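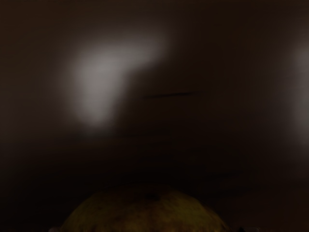
The Claladau lakeside walk is 3,294 metres long and follows the northern shore from the ferry landing at Omside to the old bathing place. It is open at all hours and is used by residents and visitors alike, although most guidebooks mention it only as a daytime outing. The present project considered how well the walk serves people who arrive after sunset. One early difficulty was to decide where a lit section ends. The whitish-grey patch of light at the head of this report fades so softly into the dark brown around it that no firm border can be drawn, and the same problem arose on the path. It was therefore agreed that a section would be recorded as lit when the wording on a standard visitor leaflet could be read at arm's length.

Report prepared by Signe Ekström and Asmaa Hegazy
Supervisor: Gunvor Sæther
August

Method

Observations were made on 10 evenings between the last afternoon ferry and the closing of the Güneş tea room, which stands near the midpoint of the walk. Visitors passing the tea room were counted in both directions, and those who stopped were invited to complete a short questionnaire. It asked how they had reached the shore, how far they intended to walk and whether they had found the signs easy to follow. No names or addresses were collected. One Friday session was moved to the following week after heavy rain closed the boardwalk. 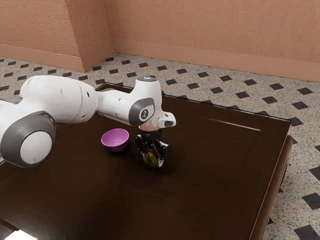
Figure 2. White robotic arm with grey joint caps, over a dark brown wooden table.

Findings

A total of 686 visitors was recorded, of whom 42 completed the questionnaire. The majority turned back at the tea room. Several stated that they had not known the path continued, as the sign for the bathing place is fixed to the far side of the boathouse and faces walkers coming the other way. Those who went on spoke well of the reed beds and of the view across the water to the town.

Complaints were few and concerned the gravel stretch below the pine wood, where the surface is uneven and the lamps are widely spaced. Two families with pushchairs had left the shore at this point and returned by the road. The ferry timetable was also raised, the printed version at the landing being that of the previous season.

Recommendations

It is recommended that the bathing place sign be repeated on the near side of the boathouse and that the current timetable be displayed at both ends of the walk. The gravel stretch should be inspected before the autumn. Further lamps are not proposed at the reed beds, where nesting birds were noted by Birger Boström in an earlier student survey. A second set of observations in winter would be of value, as the tea room is then closed and the pattern of use may differ.

Subscribe to our newsletter for new student reports. You may unsubscribe at any time.

Contact | © Omside Student Projects | Back to top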